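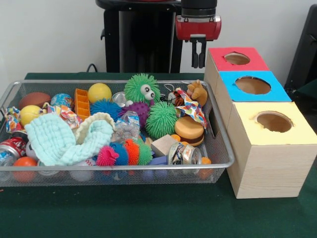 I spent most of last night reading the ceasefire text for the Drostska valley so that you can spend yours doing something nicer. A thread.

It runs to 35 pages. The word "ceasefire" first turns up on page 10. Before that it is all definitions, including one for "road".

Background for anyone who gave up in January (I don't blame you): two armed groups, one river, one bridge at Ridness. Each side says it holds the bridge. Both have put out video of themselves standing on it.

The new deal makes the bridge "a shared zone of no particular presence". I've read that sentence in two languages and it gets no better in the second.

Kamran Rahimi, who has covered the valley far longer than I have, thinks the phrase was left vague so both delegations could go home and claim a win. They did, within the hour.

What's in it: 600 detainees to be swapped, in 3 stages. What's missing: any list of who they are. Each side is to supply its own, "in good faith". They have spent the whole summer shelling each other's bakeries.

Graziella Galli went through the annexes with me on the phone, bless her. Annex C sets out who clears the mines on the east bank. It says "the responsible party". Annex D, where the responsible party should be named, is a map of the west bank.

I asked the mediators' press office about Annex D. They thanked me for my interest in the process.

The monitors are the bit I'd watch. They get 10 vehicles and may go anywhere in the valley with a day's notice to the local commander. So if you're a local commander, you have a day.

Magdalini Kouris makes the fair point that the last lot of monitors had no vehicles at all and still managed to file reports people read. I take it back a little. Only a little.

People in Ridness itself, since a few of you asked: the clinic has power in the mornings, the school doesn't. The woman I speak to there hadn't heard there was a deal. She asked if it meant the bus would run. I looked. Buses aren't mentioned, though "road" is very well defined.

Signed August 22, 2021, by people who would not sit in the same room. Two tables, two pens, one poor clerk carrying the folder down the corridor.

Correction to the post about detainees: the swap is in 3 stages but only the first has a deadline. Thanks to Theresia Baumgartner for spotting it. I'd read straight past it at two in the morning.

Several replies asking whether it'll hold. I don't know. The shelling stopped at noon and was still stopped when I last rang. I'll ring again after tea.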